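实验室自动化通讯·采购与预算栏

机械臂买回来以后,钱才开始花 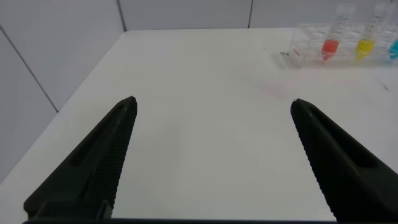
又到了各组交下年度设备申请的时候。按惯例,六月底收初稿,十月定稿,中间这几个月用来让大家互相说服对方“我的设备比你的急”。去年我们组申请到了一条机械臂,今年轮到我来写这笔钱花得怎么样,以及明年还要花多少。先说结论:臂本身是整张预算表里最老实的一行,报价多少就是多少,不涨不跌,也不半夜给你发邮件。会长大的是它下面那些小字。拿夹爪来说,两根黑色手指,内侧一排细密的横纹,看着一副什么都抓得住的样子,可桌子那头架子上站着的是锥底试管,红、黄、蓝各装了一截。光是“手指该配多宽、横纹要不要换成软垫”这一件事,就在申请表里占了一行,开了两次会,附了一份没有人读完的对比说明。

下面按我自己踩坑的顺序写,不按财务表格的顺序。财务表格的顺序是按科目编号来的,那个顺序只对财务有意义。

一、末端执行器:单独列,别塞进“附件”

我们第一年把夹爪、手指、转接法兰、线缆全部写在“附件及其他”里。当时觉得省事,一行字,一个数,领导看着也清爽。结果这一行到年底成了全组的储物柜:买手指走这里,买扎带走这里,有人买了一把转椅也想走这里。等到要解释为什么“附件”花得比预想的多,谁也说不清楚。

今年我把它拆开了。夹爪本体一行,手指一行,备用手指再一行。手指是消耗品,这一点请务必写进申请理由。采购系统默认“耐用件”三年内不得重复购买,你要是第一年没写清楚,第二年磨坏了去申请,系统会很有礼貌地问你,上一副去哪里了。

还有一个问题是形状。供应商 Trodetti 的标准手指适合抓方的东西,演示时抓的也都是方的东西。我们的日常工作偏偏是圆的、细的、透明的,带盖子的时候一个直径,不带盖子的时候又一个直径。定制手指单件报价 400 元,对方很痛快,说两周能出。他们没说的是图纸要我们自己画。组里会画图的是 Hashini Sheikh,她那两周原本有别的安排,这部分人工没有出现在任何一张表上。

二、耗材和架子:便宜,所以总被忘掉

试管架大概是全实验室最没有存在感的东西。人用的时候,架子歪一点、滑一点、孔大一点,手自己就找补回来了。机械臂不找补。架子偏一点,它就非常坚定地去抓旁边的空气,再非常坚定地把空气送到下一站。

所以“架子”这一行要写两样:架子本身,以及把架子固定在台面上的东西。我们问过三家,Hudov 的定位底板报 900 元一块,带定位销,孔位自己选。嫌贵的话可以找楼下机加工间做,材料费 300 元,排队时间另算。我在申请里把两个方案都写上了,后面注明“视排队情况而定”。这句话我打算每年都用。

另外提醒一句,透明架子配透明试管,放在白台面上,人看着清爽,视觉识别看着头疼。如果打算让相机来找管子,请在做预算之前先和写识别程序的人吃顿饭,问问他们需不需要换架子颜色,需不需要加贴标记,需不需要补光。饭钱报不了,但比后面返工便宜。我们是先买了架子再吃的饭。

三、台面和围挡:不是家具

行政那边把白色台面和白色围板归入“家具”,家具有家具的审批流程,要走另一个办公室,填另一张表,表上要选择木色。为了让它回到“设备配套”里,我写了一页说明,大意是:这块台面要平,要稳,要耐擦,背后的板子要让相机少看见走来走去的人,它们和会议桌不是一类东西。说明被退回一次,理由是没有选木色。

擦洗也要算钱。做有颜色的液体,台面上迟早会留下点什么,粉的、黄的,看当天轮到谁。哪怕只是淡淡一块,也请在申请里留一笔清洁用品的费用,并且事先弄清楚哪种清洁剂会伤板材。我们那本产品手册在这一页写的是“请使用适当的清洁剂”,写手册的人显然也有一位催稿的领导。

四、软件授权:读到最后一页

Barbosa 的调度软件试用期很友好,界面也好看。Wanda Doucet 负责谈这一块,她的工作习惯是先翻合同最后一页,我原来觉得这是怪癖,现在觉得应该写进岗位说明。最后一页写着,授权按“工位”计算,而“工位”的定义是末端执行器能够到达的任何一个独立放置位置。

请想一想试管架。一个架子有很多孔,每个孔都是一个独立放置位置。按字面理解,我们买一个新架子,软件费就要跟着长一截。Wanda 和对方通了几次电话,最后改成按设备台数算,写进了补充条款。申请的时候请把补充条款一起附上,不要只附主合同,否则明年续费时,接手的人看到的还是那个按孔收费的版本。

五、培训和停机:没有发票的那部分

供应商送了培训名额 2 个。我们组想学的人不止两个,于是变成两个人学,再由两个人教其他人,每教一轮就丢失一点细节。到第三轮的时候,急停之后怎么恢复已经有了好几个版本,每个版本都有人坚称是官方的。建议大家直接在预算里加一次现场复训,放在设备到货几个月之后。刚到货时问不出像样的问题,用过一阵才知道自己不懂什么。

停机时间更难写。财务希望看到数字,我们手上的数字是“有时候”。我今年的做法是把停机分成等人、等件、等审批三类,请组里每次停下来都在本子上记一笔。记了一段时间,等审批遥遥领先。这张统计我没有附在申请里,收申请的和做审批的是同一个办公室。

六、安全评估:早一点约

安全评估不收我们的钱,但是要排队,而且设备没有通过评估就不能通电。换句话说,评估约得晚,机械臂就会以一件很贵的摆设的身份在实验室里站着,保修期照常往下走。请在下采购单的当天就约评估,不用等到货。评估表里有一栏问“设备可能夹伤人员的部位”,请老老实实写夹爪,不要写“无”。隔壁组写了“无”,多排了一轮。

七、明年的申请清单

我们组今年的初稿按下面的次序列,供各组抄用,抄的时候记得把组名改掉:

夹爪手指(标准),含备用,注明消耗品
夹爪手指(定制),图纸人工另附说明
试管架定位底板,外购与自制两个方案
台面、围板,归设备配套,不选木色
清洁用品,附板材兼容性
调度软件续费,附补充条款
现场复训一次
第二条机械臂(待议)

最后一行是组里几位同事坚持要加的。我的意见是先把第一条臂能做的事做满再谈。目前它一天里大部分时间张着两根手指,对着一片白台面,等上游的样品,等下游的孔位,或者等我们讨论清楚谁来按开始键。再买一条,就是两条臂一起等。Prurkley 项目那边的看法和我相反,他们认为两条臂可以互相递管子,能省下中间的转运架。这个说法有道理,我请他们把转运架的费用和双臂协同的授权费并排列出来,表格还没有收到。

如果哪个组打算合买,也请尽早说。合买的难处在于设备归谁的台账、坏了谁报修、周五下午归谁用。前两条可以写进协议,第三条我们试过写,写到第二稿就停了。

申请表模板和去年那份对比说明都放在共享盘的采购文件夹里,文件名带“终稿”的不是终稿,请用带“修改”的那个。定制手指的图纸找 Hashini,合同条款找 Wanda,初稿直接发给我,抬头写清组名和设备类别。

6月22日 星期二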